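Westholm protest notices, README

Notices of marches, rallies and static demos filed with the Westholm town office, plus what the police let go ahead. 126 rows, one per notice. Covers up to July, nothing after that yet.

Files
notices.csv — the main one
routes.csv — start and end points, only for the 46 that moved
refused.csv — 11 rows, reasons copied as written, spelling and all

Columns: ref, organiser_type, place, start, end, size_claimed, size_police, conditions. Blank means blank on the form. Zero means somebody wrote zero.

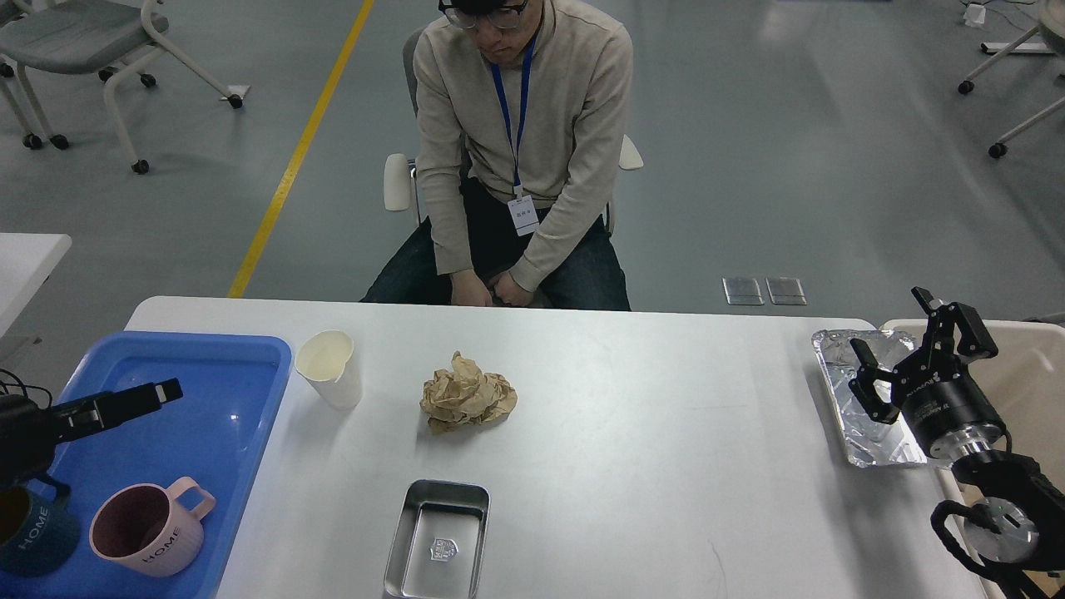 Size figures are the weak bit. Organisers round up, police round down, and for 70 notices we only have one of the two. Dont average them. Coding was done by hand from paper, so expect the odd slip in start times. Pluvanach Square and Terna Bridge were sometimes mixed up on the forms — fixed where the map made it obvious, left alone otherwise.

Sunday marches often have two refs (one per group). Not merged. Seneviratne Street counter-demos are seperate rows, match on place and start.

No names of organisers in here, please don't try adding them back.

Corrections to Orestis Chrysikopoulos, with the ref number.

To do: conditions column needs proper codes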